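Print this thread | E-mail this thread

Friday, June 20, 2025
by Tegwen Landeg

1/ Good morning, friends! A few of you asked what I've been up to since I went quiet in the spring, so pour yourself something and settle in. I've been folding clothes. A lot of clothes, mostly on beds, with a gripper in each hand, so that a learning system can someday fold them too.

2/ The project is called Pleninden and there are only a handful of us. We don't drive a robot around for this part. We hold the grippers ourselves, each one with its own camera, and do the chore the way we'd like it done. The recordings become the examples. Gwion Rowlands does the training side and I do the laundry side (my mother is thrilled with how the engineering degree worked out).

3/ One example, for us, is one garment from spread out to folded, start to finish, no stopping to scratch your nose. We count everything, I'm afraid, it's that sort of work. As of last night we have 966 examples kept. Of those, 281 are knitwear, and knitwear is what I want to tell you about.

4/ T-shirts were a joy. I did 100 of them in my first stretch and felt like a genius. A T-shirt is thin, it creases where you ask it to, and if you pinch the wrong spot you just pinch again. Then Gwion looked at how the model was doing on anything thick and very kindly asked if I owned any sweaters.

5/ Oh, do I own sweaters! I come from a long line of people who knit at you when they're worried. So out they all came, in June, in a bedroom with no air conditioning.

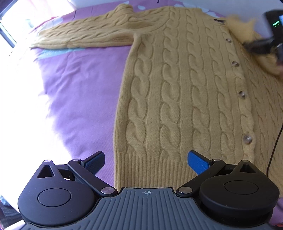

6/ Cable knit turned out to be its own little world. When you close the fingers on it you might have a whole braid, or half a braid, or just the fuzz on top, and your hand has to decide how hard to squeeze. I had never once thought about that in all my years of putting sweaters away, and now I think about it in the shower.

7/ The other thing with cardigans is the front. Two loose edges, and buttons on one of them that catch on whatever they please. We argued for most of a week over whether to button them before folding. I said yes, because that's how I was raised. Gwion said no, because people don't, and the examples ought to look like real people's bedrooms. He won, and I've been leaving mine open ever since and feeling faintly guilty.

8/ Something I'd pass along to anyone starting out: keep your mistakes if you fix them. If a sleeve slips and I go back and pick it up properly, that stays in. The model needs to see what a person does after a sleeve slips. If I fumble and then give up and smooth it all out with my elbow (yes, really, more than once), that one goes in the bin.

9/ We threw out 156 knitwear takes in the end, which stung a bit. Plenty of them were me going too fast. You get into a rhythm and your hands start showing off, and then the motion is so quick that the recording is mostly blur. Slow down, talk to yourself, hum if you like. I hum.

10/ Change your bedding, too! I did a whole run on one plain sheet before Gwion asked, very gently, whether I had any others. Now I swap sheets every couple of dozen garments, and I move to a different side of the bed, and I record at different times of day so the light comes in differently. My linen closet has never been so well aired.

11/ Somebody asked whether it's boring. Some afternoons, sure. My wrists get tired before my head does, so I stop after an hour and go water the tomatoes. But there's a nice quiet attention to it as well, and I fold my own laundry much better than I used to. I've also found two socks I had given up on.

12/ Next up is Skosten, our name for the shared set we're putting together with a second household, so the model isn't learning only from my habits. I fold sleeves in first, always have. They apparently fold the body in half and then deal with the sleeves, and I'm trying to be open-minded about it.

13/ If all goes well we'll start on towels and fitted sheets in July. Please send me your fitted sheet methods. I mean it, diagrams welcome, I have watched Gwion try it four different ways and I wouldn't put any of them in front of a learning system yet.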